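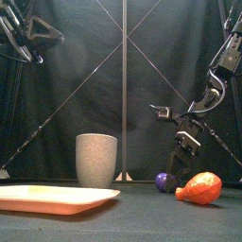 To: benchtop-arms list
Date: 2018-11-10
Subject: Re: Floden two-arm kit, worth the money?

On the list, a member wrote:

> We have a small budget to spend before January and the Floden
> two-arm kit keeps coming up. The brochure says "ready to work out
> of the box." Has anyone had one on a bench long enough to say
> whether that is true? We looked at the Uvia too, but it's one arm
> for nearly the same money. Mostly we want pick and place with
> ordinary objects, nothing fancy. How bad is the setup, and are the
> stock grippers any good?

It depends on how you feel about the box. Ours came in three, and the one with the screws in it came last.

We've had the Floden kit on loan for 11 weeks. I've used it most working days, so what follows is part review and part complaint.

Setup. The manual allows an afternoon. I allowed two days and needed four. Bolting the arms down is easy. Getting both of them to agree on where the table is takes longer, and the calibration program has a way of saying "Done" in a cheerful green font when it has done no such thing. Run it twice and compare the numbers. If they differ by more than a hair, run it a third time and go get lunch.

Cables. Leave more slack at the wrist than looks decent. My first try was very tidy and pulled the connector loose as soon as the arm turned over. Now there's a big ugly loop and no trouble.

Grippers. Better than I expected. The stock fingers are black and open in the middle, so they have a little give, and they do well with round things. Round and shiny is what I'd test first if I were you, as it's what sent back our last loaner, a Prakach, in disgrace. For our test set I use a purple ball sort of thing, an orange lump with a neck on it, a speckled cup and a shallow tray. The job is to get things into the tray without drama. Over 260 tries with the purple one, the Floden dropped or missed it 127 times in the first software version and hardly ever after the update. I would love to tell you what they changed. The release notes say "improvements."

The orange one is harder. It rolls to whatever side you didn't plan for, and the fingers like to close on the neck and then swing the fat end around like a club. Come in from straight above and take it by the body. The cup is fine if you grab the side and terrible if you grab the rim.

Two arms. Be truthful with yourselves about whether you need both. For plain pick and place, one works while the other hangs there looking expensive. The second earns its keep on handing things over, or holding a container still, and the software for that is sold separately. This is on page 40-something of the brochure, in gray.

Backdrop. Hang something dark and dull behind the bench. The kit doesn't mention it and their support desk suggested it on my second call, in the tone of people who suggest it a lot.

Support. Quick and polite, and they do answer the phone. Spare fingers took some 1,000 years to arrive, or nine days by the calendar.

Would I buy it? For one arm's worth of work, get the Uvia and spend the difference on a decent table. If you really have two-handed jobs, yes, the Floden, but get the handover software thrown in before you sign. They'll say they can't. Ask again near the end of their quarter.

I have the calibration settings in a text file if you want them. They are correct for my table and probably wrong for yours.

Recent threads on this list
- Foley gripper pads: do they fit anything else?
- Uvia firmware, stuck at the logo again
- WTB: Prakach power supply, any condition
- Stopping a bench from walking across the floor
- Floden two-arm kit, worth the money? (this thread)

Comments on this message

"Ours also said Done in green. It was calibrated to the next room."

"Foley pads fit the Floden fingers if you trim the corners. Helped a lot with shiny stuff."

"Did you get the handover software free? We got half off and a mug."

"Please do post the text file. My table might be your table."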